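Eltura opens sign-ups for home robot chore service in Wavavthorpe

Eltura has opened sign-ups for a home service built around its two-armed household robot, starting with apartments and small houses in Wavavthorpe. The service begins in October and will be limited to 40 homes until the end of the year, the company said.

Customers don't buy the robot. They pay a monthly fee, and an Eltura technician brings the machine in, sets it up for the layout of the rooms and comes back for maintenance. The fee has not been published. People who sign up now will be sent a price based on the size of the home and the number of chores they pick.

The chore list has 11 entries at launch. Most of them are kitchen and floor jobs: carrying plates and cups, picking soft items up off the floor, moving boxes of moderate size, setting out cutlery and putting packaged food in one place. Laundry folding is on the list but marked as a trial. Cooking, anything involving knives and anything involving glass are left out for now.

Boxes and bedding are handled with both arms, one from each side, and the company puts the weight limit for a two-arm lift in the customer terms. Bulky but light things are the easier case. Eltura says customers should not expect the robot to move full storage crates or furniture.
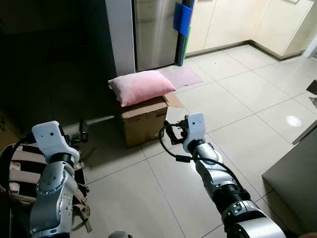

A cardboard box and a pink pillow between the robot's two arms in a tiled kitchen.

Eltura builds the body and writes the control software itself. Hervieu, which also supplies parts for warehouse equipment, makes the gripper fingers under contract. The two firms have worked together on earlier versions, and Hervieu will keep a stock of replacement fingers for the service so that a worn set can be changed during a home visit. The customer is not charged for wear. Damage caused by spills or pets is covered once a year and billed after that.

A first visit takes most of a morning. The technician walks the robot through the rooms, marks places it should stay out of and has it run each chosen chore at least 2 times with the customer present. Floors need to be mostly level. Thick rugs, steps between rooms and narrow gaps beside counters can rule a home out, and Eltura asks for photos of the kitchen and hallway before it will book a visit.

Counter height is another check. The arms work best at a standard kitchen counter or table, and the company says low coffee tables are possible but slow. Tablecloths are allowed. Customers are asked to use plastic or metal tableware for the first month, and the starter kit includes a small set of plates for homes that only have china.
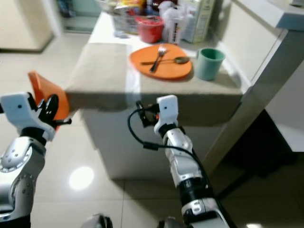 What the service covers

The basic plan includes the robot, setup, two maintenance visits in the first month and one a month after that. Software updates are installed overnight while the robot is charging. Phone support runs from 8 a.m. to 8 p.m., and outside those hours the robot can be stopped by a button on the body or from the phone app – customers are shown both on the first visit.

A second plan adds chores on request. A customer describes a job that isn't on the list, and Eltura decides if it can be added and how long that will take. The company would not promise a turnaround time. It said requests that come in from several homes will be looked at first.

Either plan can be canceled with a month's notice. The robot goes back to Eltura, along with the charger and any unused parts. Recordings made in the home are kept only if the customer agrees in writing, and the choice can be changed later in the app. Customers who say no still get the same chore list, though Eltura says a robot may take longer to settle into a new kitchen without them.

Speed is likely to be the main complaint. Eltura describes the robot as slower than a person at every job on the list and suggests running it when the kitchen is not in use. Clearing a table for a family is offered as a job to start before leaving the house.

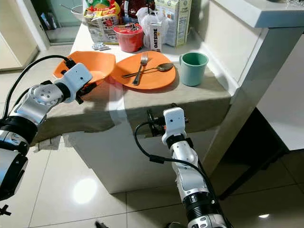

The company also recommends keeping counters fairly tidy during the first weeks. Food packages and bottles can stay out, but it helps if they are pushed to the back and the items to be moved are near the front edge. Customers can label things in the app as ones the robot should never touch.

Wavavthorpe was picked because Eltura has its workshop there and technicians can reach most addresses quickly. Satley is next, with sign-ups due to open in spring if the first homes go well. The company has said it wants 100 robots in homes across the two towns before it looks at anywhere farther away.

Sign-ups are taken through the Eltura website or at the workshop counter, where the robot can be seen running on weekday afternoons. There is no deposit. Homes that are turned down for layout reasons will be told why and can apply again after making changes.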